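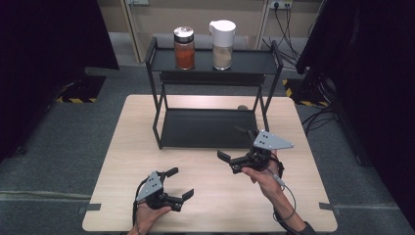

I've had the Tosden grippers for nine days now, and my husband would like me to stop talking about them at dinner, so you're all going to hear about them instead.

For anyone new around here, the Tosden is a pair of grippers you hold in your own hands. You do a chore with them, they record what you did, and later on a robot arm can learn from it. Culesov sells the pair as a rental kit with the cables, a little booklet and phone support, and they lent me a set through Tahsin Bepari, who I met last October at the Grillorcombe makers' weekend. I am not being paid for this, though I did get a very nice tote bag.

My project was the spice rack, naturally. I've wanted a kitchen helper for years that could fetch me the paprika while I've got dough up to my elbows, and jars on a small two-tier rack seemed like a friendly place to begin. Upper shelf, lower shelf, move things down, move things back up. How hard could that be?

Well! The first thing you find out is how much your own fingers do without asking you. With the grippers on I felt like I was wearing oven mitts on the end of two flashlights. You have two flat fingertips on each side and they open and close very smoothly (lovely action, I'll give them that), but you have to think about where your wrist is going long before you get there. Come in too low and you bump the shelf. Come in at a slant and a tall jar wants to lean. By the second evening I'd stopped holding my breath, and by the fourth I was humming.

The booklet suggests 90 repeats of each move before you send anything off for training. I groaned when I read that, but it goes faster than you'd think if you put on some music and keep the moves short.

The dispenser with the yellow button was my favorite thing to practice on.

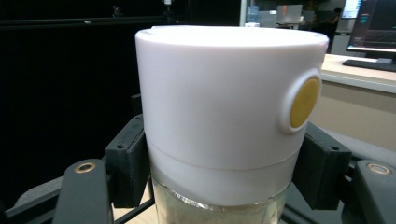 It's tall, it's round, and it has that smooth white top, so I was sure it would be the troublemaker. The trick I settled on was to go in square from both sides and close slowly, and to stay clear of the button. Chaminda Jayawardena, who answers the support line, told me to watch the jar and forget about my hands, and that one piece of advice was worth more to me than the whole booklet. He also stayed on the phone while I hunted for a setting that was right where he'd said it was, bless him.

Now for the grumbles. The cables are a nuisance. They run back along your wrists and I was forever shaking one loose from my sleeve. The grippers also get heavy, and up to 2 hours in a day was my limit before my forearms complained. And the booklet has a whole chapter on the Dissanayake mount, an add-on that isn't in the rental box, so I spent a good half hour looking for a part I didn't have.

Would I rent them again? I think so, yes, especially if I could split the cost with a friend and take turns. My recordings went off to Culesov this morning and I'm waiting to hear whether they're any good. If they aren't, I'll be starting over with the lower shelf, and I'll use shorter sleeves.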